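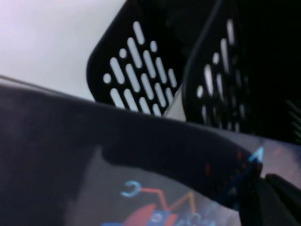 The second-hand dealer's first question is always how many boxes. Ghazala Usmani asks it on the telephone before she has taken down an address, and she says the answer is nearly always wrong. People count the boxes they can see. They forget the loft, the back bedroom and the shelf above the stairs.

Usmani has bought and sold used books for 59 months from a former chemist's shop in Brurnusell, a market town with a railway station, two bakers and, until she opened, nowhere to buy a book except the supermarket. Before that she worked in the accounts office of a timber merchant. She took the lease in a July when the shop next door was also empty, and she got it cheaply.

The shop is called Fumel, after a place her parents once stayed on holiday. The old medicine drawers are still behind the counter and hold bookmarks, receipts and things found between pages: train tickets, a pressed fern, a letter from a building society. The main room takes fiction, history and children's books. The room where prescriptions were made up is now for poetry, music and a run of old school stories that she doesn't much like but can't keep in stock.

Most of what she sells arrives in house clearances. A family rings, usually some weeks after a funeral, and she drives over in the van. She has learned to look at the kitchen first. Cookery books that have been used are worth little to a collector, but they sell to people who cook, and they tell her whether the rest of the house was read or only shelved.

"I can do a room in an hour," she says. "What takes the time is the talking. Somebody wants to tell you about their dad, and you should let them."

She pays by the shelf for ordinary stock and separately for anything she would put in the glass case. Families are sometimes disappointed. A leather-bound set of Victorian sermons looks like money and isn't. Encyclopaedias can hardly be given away. On the other hand, a paperback thriller from the 1960s with a good cover may bring more than the whole of a bookcase, and she makes a point of saying so when she finds one. Word gets round a small town quickly, and a dealer who is thought to have kept quiet will not be rung again.

About a third of what she carries home never reaches the shelves. Damp is the main reason. A book that has spent a winter in a garage will pass its smell to its neighbours, and she keeps doubtful ones in a shed with the door propped open until she has made up her mind. Those that fail go for pulping. She doesn't enjoy it, and she has stopped apologising for it to customers who ask.

Prices are written in pencil on the first blank page, in the top right-hand corner. She won't use stickers, which take the surface off a dust jacket. The cheapest books are £3 and the shelf by the door has been at that price since the beginning. She tried putting it up last year and put it back down a fortnight later. The people who stop at that shelf tend to come in, and the people who come in tend to leave with something else as well.

She does her accounts on Kang, a stock program made for small antique dealers, and catalogues only the better books on it. The rest she keeps in her head. She knows this can't last. Her nephew, who minds the till in the school holidays, has to ring her when a customer wants a particular title, and she will tell him the bookcase and the shelf, and sometimes the colour of the spine.

Online selling makes up a smaller part of the business than visitors expect. She lists 70 titles at a time and adds another only when one has gone. Each sale means a description, a set of photographs, a parcel and a walk to the post office before it shuts at five. A local history of the canal might be wanted by somebody in Canada, and then it is worth the trouble. A recent novel never is.

The other income comes from the evenings. There is a reading group in the back room, which began with 5 members and now has a waiting list for chairs. They read one book every six weeks. Usmani chooses from whatever she has several copies of, and this has given the group an odd history: two novels about lighthouses in a row, then a life of a Georgian plumber. Nobody is made to finish. One member, a retired signalman, has disliked every book so far and has not missed a meeting.
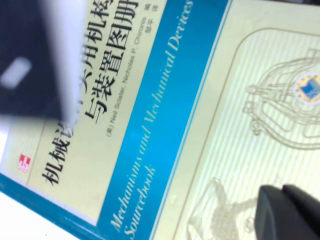

Are used books worth selling yourself, or is it better to take them to a shop?

It depends on how many you have and how much time you can spare. A handful of sought-after titles will usually make more if you sell them yourself online, but for several boxes of mixed books a shop is quicker and saves the cost of postage.

Usmani would add that it helps to telephone first. She gets people at the door with a car full of books on the one afternoon she has no cash and no floor space, and she hates sending them off. She also asks people not to clean anything. A cover rubbed with a wet cloth is a cover spoiled, and old sticky tape should be left where it is.

The lease comes up for renewal next spring. The landlord, a property company called Ostex, has said it would like her to stay and has not yet said at what rent. She has looked at a smaller unit by the station, which has better light and no back room. The group has told her they would sit on the stairs.

She has not decided. In the meantime there is a clearance to do out on the Fumel side of the counter, eleven boxes from a retired music teacher, and the van needs a new tyre before she can fetch the rest.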